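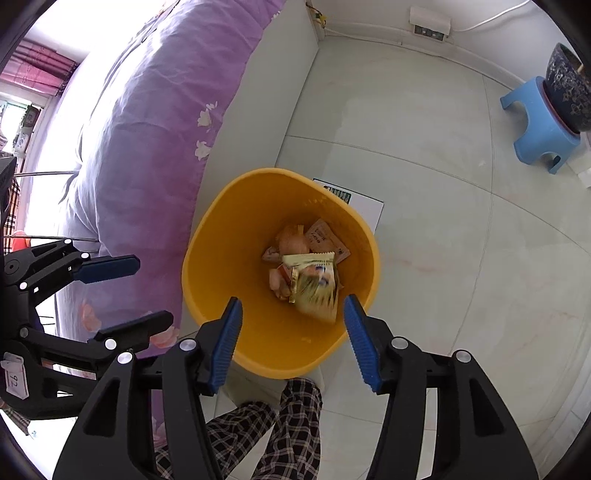

Felicidad Soriano
Communications Officer, Rebelo

4 July 2020 – Rebelo will place 300 yellow plastic bins in guest rooms at its Skorngate and Dedano properties, replacing the lidded models now in use. Installation starts in August and will be carried out floor by floor by housekeeping staff.

The new bin has a rounded rim and no lid. Wrappers, paper packets and crumpled scraps go straight in from the top, and staff can check the contents from a standing position. The yellow interior makes small items easy to see against the wall of the bin.

Skorngate will receive the first 31 units. Each bin will stand upright beside the bed and will be emptied once a day. No liner is fitted. Interiors are wiped at each room change – scuff marks are acceptable, cracks are not.

"The lids were the part that failed most," said Salamatu Lawal, head of housekeeping at Rebelo. "We had hinges on order all spring."

Bins are for dry litter only. Glass and food waste will continue to go to the collection point on each floor.

Supply is by Zulitz under order 2653. Press inquiries: Felicidad Soriano, extension 2909.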